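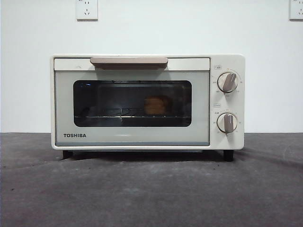
Doseo token withdrawals: fee change in May

Toprak_Desk
Members are advised that Avix will raise its withdrawal fee on Doseo from 3 to 4 tokens in May. Pending requests will be charged the present rate.

idley262
The notice I received limits the increase to transfers below 2000 tokens. Please correct the post.

Toprak_Desk
I must disagree. That limit applies to Idley accounts only.

ledgerline
Section 3 of the fee schedule supports Toprak_Desk. Larger transfers are not exempt.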